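2021-12-24

Quick one, it's the afternoon of Christmas Eve and there's a ham in the oven and I promised I'd put something up before the new year. So. The cabinet wall.

If you've been reading since November you know the front room is the one with the brick. Old brick, tan and red and some almost black, and pitted all over, and I love it and it sheds. Every morning a little line of grit along the floor. I'd vacuum it, next morning, more grit. The plan was always white built-ins next to it, floor to way over my head, because the brick is busy enough and the room needed somewhere for the eye to rest. Also somewhere for the board games. And the candles. And the 100 or so cookbooks I said I was going to thin out and have not thinned out.

Ordered from Elletti in the end. I went back and forth with Bavance for ages (cheaper, nicer website) but they couldn't do the arched glass and I had my heart set on arched glass. Total came to just over 2,000 with delivery, and before anyone emails me, yes I know, I could have built it from lumber yard stuff. I could not have built it. I can't cut a straight line.

The ribbed glass was the big argument in my own head. Clear glass means you have to keep the shelf pretty. Ribbed glass means you can shove the ugly mugs behind it and all anyone gets is stripes. Ribbed glass won.

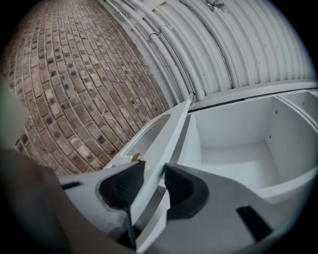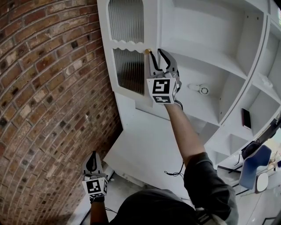 OK so the plan for what goes where, writing it down mostly so I remember it after the holidays.

Behind the glass: mugs, the gravy boat, teapots. Things that get used a few times a year but that I'd be sad to lose in a box. Stripes will hide the chips.

Small cubbies: one kind of thing each. That's the rule. Batteries in one, tape and scissors in one, matches and candles in one. Last time I let them go "miscellaneous" and within a week every single one was receipts.

Big low ones: games, the puzzle box, the extension cords in a basket. Heavy stuff low, always. I learned that with the old bookcase and a dutch oven, we don't need to go into it.

Cookbooks: still thinking. They look good by the brick but the grit gets in the pages. I called Farooqui about sealing it, they do masonry and plaster over on our side of town, and the quote was 611 for the whole wall, two coats, matte. Which is less than I feared. But it has to be dry for days before and after, and warm, so that's a spring job. Until then the cookbooks stay in the kitchen and I keep vacumming.

Paint note, since three of you asked: the white is called Hemovgate. Stupid name, very good white. Not blue, not yellow. I tested it against the brick in the morning and again with the lamps on and it held up both times. One can did the trim and touch ups with plenty left over. Let it cure properly before you put anything on it!! I waited one night the first time and the candle jars stuck and took little circles of paint with them.

Liners: skip the sticky kind. I cut 33 pieces of felt with kitchen scissors in front of the tv, took two evenings, hand was a claw after. They slide a bit but they lift out and you can shake them over the sink. Worth it.

Still to do. Soft bumpers for inside the doors so they don't bang. Screw covers, those little white caps, I bought the wrong size. Figure out a light, maybe battery ones, I don't want another cord in that room. Put stuff back, obviously.

Timer just went. I have to baste the thing adn find the good tablecloth, which was in the cabinet before, so it could be anywhere now. Merry Christmas if you do that, and a quiet weekend if you don't. Comments are open, tell me what you keep in the tall skinny cubbies, I've got no ideas at all for those.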